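Chapter 6
Teaching by Demonstration and Remote Control

Learning Objectives

After completing this chapter, the student will be able to:

Describe the difference between guiding a robot by hand and operating it from a remote station.
Select a suitable method of demonstration for a given household task.
Prepare a simulated room and record a set of usable demonstrations.
Identify common operator errors in a recorded demonstration.

Key terms: demonstration, episode, hand guiding, operator station, reset, teleoperation, wrist view

Earlier chapters treated the robot's motion as something written in advance by a programmer. Many tasks in the home resist this treatment. The instructions needed to pick up a pen from a table would fill several pages and would still fail if the pen were turned a few degrees. In such cases it is often easier to perform the task through the robot and to let a learning program work from the record.

Two methods are in general use. In hand guiding, the instructor takes hold of the arm and moves it through the task while the joint positions are stored. In teleoperation, the operator works at a station and the robot follows the operator's hand controls. Hand guiding needs little equipment, but it requires a physical arm and is awkward with two arms at once. Teleoperation can be carried out with a physical robot or with a simulated one, and the exercises in this chapter use the second arrangement.

The operator station in the Umgate course software offers views from the head and from each wrist. The wrist view moves and tilts with the hand, so that the room may seem to lean. Students should learn to judge direction from the two fingers of the gripper before relying on tables or walls as a guide.
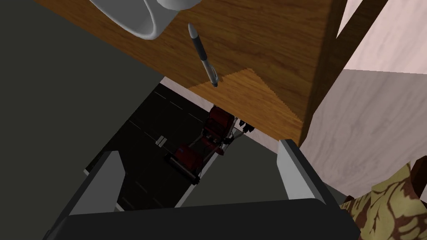

6.1 The Practice Room

All exercises in this chapter take place in a furnished bedroom supplied with the Viltska scene library. Small articles are placed on the furniture and on the floor, and their positions may be changed between episodes. An episode begins when the operator takes control and ends when the operator releases it. The reset command then returns the robot and all articles to their starting positions.

Each student is to record 5 episodes of each assigned task. Episodes that contain an error should be kept and labeled. A learning program can make use of a failed grasp only if the record states that it failed.

6.2 Working with Two Arms

A two-armed robot places greater demands on the operator. Attention tends to settle on one hand, and the other drifts. This is most serious when the robot stands between two pieces of furniture, with the bed on its left and the table on its right, and one gripper is already holding an article. The operator should bring the idle hand to a clear position before moving the working hand, and should look to both sides before turning the body.

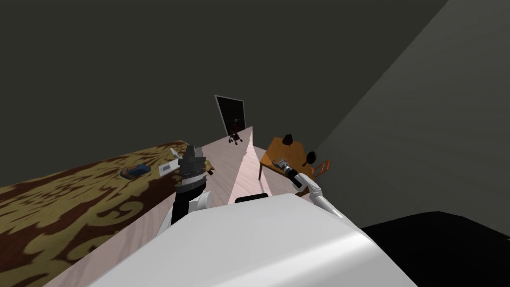
Hands held low over a bed call for particular care. Bedding hides small errors in height, and a gripper that seems to hover may be touching the cover. The operator should approach from above, stop short of the article, check the wrist view, and only then close the fingers. Articles lying close together should be taken one at a time, beginning with the one nearest the edge.

Speed is of less value than steadiness. In the Chisholm exercise set, which contains 3480 recorded episodes, long pauses are marked for trimming before training, while sudden corrections are left in place. A pause can be removed afterward. A jerk of the hand becomes part of what the robot learns.

6.3 Before the First Recording

The student should complete 3 practice runs without recording. During these runs, confirm that the left hand control moves the left arm, that both grippers open fully, and that the reset command restores the room. Scaling of hand motion should remain at the standard setting until Section 6.5, where finer settings are introduced.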